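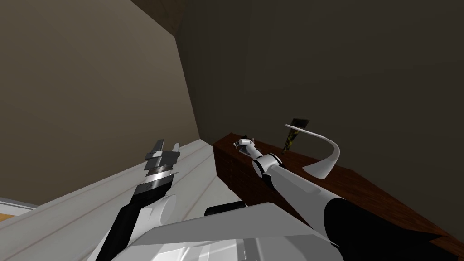 September 16, 2026. Stain tests for the Zakitz bookcase, and I finally got a brown I love! Three coats of the Kosden walnut on scrap oak, light sanding between coats. I'm after the same sort of dark wooden cabinet you'd put against a pale floor, so the color has to stay rich and not drift toward red. Sample 6 wins by a mile.
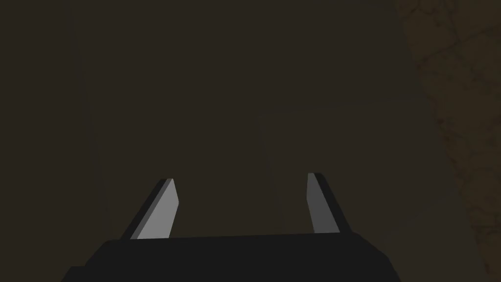 Sample 8 went blotchy on the end grain (my fault, skipped the sealer). Redo it with a 1000 grit pad before the last coat. Still need to order more Berhe wax.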